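Purkuvton Automation Laboratory
Station Diary, Two-Arm Bench
5 December 2025

The endurance run on the two-arm bench was stopped this morning at cycle 1,897 of a planned 2,000. The stop was ordered by the shift operator and was not part of the test plan. No injury occurred. This entry records what was observed, what was done, and what remains open, and it replaces the short note left on the shift sheet.

The run began in November under the Gosto handling program. In each cycle the arms approach the front of the bench, the left gripper goes to the small block, and the right gripper takes up its tool and holds it over the board. The arms then separate and return to their start positions. The program had been run at reduced speed for the whole of the test, and the speed was not changed today.

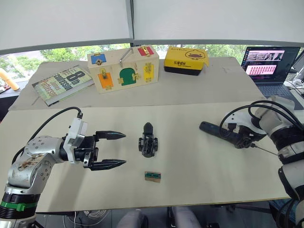

At cycle 1,896 the operator noted that the right arm paused before opening its gripper. The pause was short and the controller did not report it. On the next cycle the right gripper received its open command and stayed closed. The Noguchi controller nevertheless recorded the gripper as open and allowed the arm to begin its return move. The operator pressed the stop button.

The left arm stopped at once. The right arm did not. It continued along its return path for a further 12 centimeters before it came to rest, still holding the tool. This is the matter of greatest concern. A gripper that fails to open is a nuisance and may damage a part, but an arm that goes on moving after the stop button has been pressed is a safety fault, and it has been reported as one.

The limit for travel after a stop at this speed is set out in the bench procedure, and the distance measured today was well outside it. The measurement was taken from the position log and checked with a rule against a pencil mark on the board. The two agreed.

Power was removed at the wall and the bench was tagged out. The tool was taken from the gripper by hand once the supply had been confirmed dead. The gripper fingers moved freely with the power off, and no damage was found on them or on the tool. The block was not touched during the event.

The logs were copied before anything was restarted. They show two separate problems, and the laboratory's present view is that they should be treated separately until there is evidence to join them.

The first concerns the gripper. The open signal left the controller and there is no record of the gripper acknowledging it. The controller should have waited for that reply. It did not, because the wait had been given a time limit in the last program update, and when the limit passed the program assumed that the command had been carried out. That setting was made here, by this laboratory, to prevent long pauses during overnight work. It was approved on the shift sheet without a safety review. The approval was an error and is recorded as such.

The second concerns the stop. The left and right arms are on the same stop circuit but have separate brake relays. The relay for the right arm released late. It was removed and tested on the side bench, where it behaved correctly on most attempts and slowly on others. No pattern has been found. It has been bagged and labeled for return to Miltuvano, who supplied the relay set, and a full replacement set has been requested for both sides.

After the relay had been replaced from stores, a series of supervised moves was carried out at the lowest speed the controller allows. The purpose was limited to checking reach, cable slack and gripper response. Endurance counting was not resumed, and none of these moves will be added to the total.
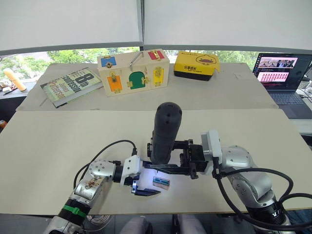 Right gripper holding the black tool upright, with the left gripper beside the block.

Cable slack received particular attention. A strained lead at the wrist could account for a lost reply from the gripper, and the loops on both arms travel a good deal when the wrists turn. Each connector was pressed, released and inspected. The one on the right wrist was found to be seated, although its locking collar could be turned a little further by hand. Whether that amount of play is enough to interrupt a signal is not known. It has been tightened and marked with a line of paint so that any later movement will show.

The stop button was then tested 8 times with the right arm in slow motion and 8 times with the left. All stops were within the limit. The result is welcome, but it should be read with caution. The old relay also passed its test at the start of the run, and a fault that comes and goes will not be ruled out by one afternoon of good results.
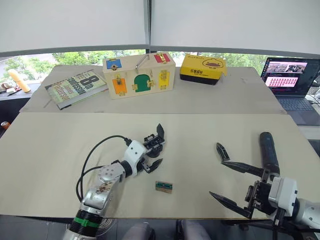 Both grippers open over the board, the block between them.

The following measures apply from today. The time limit on the gripper reply has been taken out of the program. If no reply is received, both arms are to hold position and the operator is to be called. The stop button is to be tested on each arm separately at the start of every shift, with the travel distance written down. A tick in the box will no longer be accepted. Changes to any wait, limit or reply setting require a second signature -- this includes changes described as temporary. Overnight running is suspended.

The operator's decision to stop on the second irregular cycle was correct, and the pause on the first should have been sufficient reason. Staff are reminded that a run may be halted on suspicion alone, and that the count is of no importance beside that. There had been some talk in the room of reaching the full number before the end of the shift. It did not delay the stop, so far as can be established, but it will be raised at the next safety meeting.

Questions still open at the close of the day: why the gripper did not reply; whether the relay was slow on earlier cycles where no stop was called for; and whether the remaining cycles may be completed or the run must begin again from zero. The last depends on the report from Miltuvano. The laboratory expects to begin again.

Bench left with power off and tagged. Key returned to the safe. Copies of both logs are in the Gosto folder, and the printed position record is attached to the back cover of this diary.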